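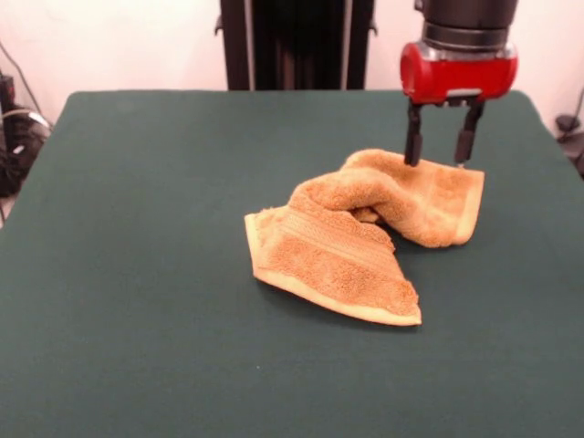 Home Posts Laundry Kitchen Garden About Search

Towels, mostly

2021-11-01

I spent the long weekend going through our towels. It was overdue. The linen cupboard in the hall has four shelves and three of them were towels, most of which we never use because they sit at the back behind the ones we do.

The small ones are the worst. Bath towels get folded because they're too big to ignore. Hand towels and face washers get shoved in wherever there's a gap, and by winter the second shelf was one solid lump. Pulling one out brought half the others with it.

I started by taking everything out and putting it on the spare bed. Then I made a pile for keeping, a pile for rags and a pile for the animal shelter at Inmont, which takes old towels as long as they aren't shedding threads. I rang first to check. They don't want bath mats with rubber backing, so ours went in the bin.

The tan ones stayed. They're a caramel sort of orange that doesn't match anything in the bathroom, but they're terry with a good thick loop and they dry your hands properly, which I can't say for the grey set we bought to replace them. The grey ones went to the shelter. I paid 45 dollars for those and they never absorbed a thing, even after a soak in vinegar.

I had a few goes at how to fold the small ones. My mother did them in thirds lengthwise, then in half. Chathurika Mollah, who I worked with at Navaratnam for years, rolls hers and stands them up in a basket. I tried rolling. It looks tidy for a day or so, then somebody takes one from the middle and the rest lean over and unroll. We don't have the household for rolling.

What I do now is this. Lay the towel flat and give it a pull at opposite corners, because terry goes out of square in the wash and the woven border shrinks more than the rest of it. You can tell when that has happened because the ends go wavy and the middle puffs up. Smooth it from the centre with the side of your hand. Fold in half so the borders meet, then in half again the other way. The folded edge faces out on the shelf. For the face washers I stop at one fold and stack them flat.

If the borders won't meet, don't fuss over it. I have two that have gone so far out of shape that one corner always sticks out. They go on the bottom of the stack.

Folding them straight off the line works better than leaving them in the basket. I used to bring the washing in and leave the towels till last, by which time they'd been sat on by the cat and had creases pressed through them. Now I do towels first, on top of the chest freezer in the laundry, and carry them straight to the hall. The freezer is the right height for me. The kitchen bench is too low and it usually has something sticky on it.

A few notes on washing, as Nilmini Hettiarachchi asked me in the comments last time and I never got back to her. I wash ours warm with half the powder it says on the box. No fabric softener, it coats the loops. I shake each one hard before it goes on the line, which gets the pile standing up again. In June, when nothing dries outside, they go on the airer by the heater and come out a bit stiff. Ten minutes in the dryer at the end sorts that out.

The Vusholm baskets I mentioned in the last post did arrive. They're slightly too deep for the shelves and stick out past the edge, so the cupboard door won't close all the way. I've put one in the laundry for pegs and one under the sink for the rags. The third is in the car and I'll see if they'll take it back.

The rags got cut up with the old dressmaking scissors. Cut terry frays everywhere, so do it outside. I did it on the carpet and was still finding orange fluff two days later, from one towel that had a hole burnt in it and couldn't be saved.

So the towels are down to one and a half shelves. The sheets have moved up to the spare space and the beach towels are in a bag on the floor of the cupboard until I find somewhere better. Next is the drawer of tea towels, some of which are from the house at Ellik and haven't been used since we moved.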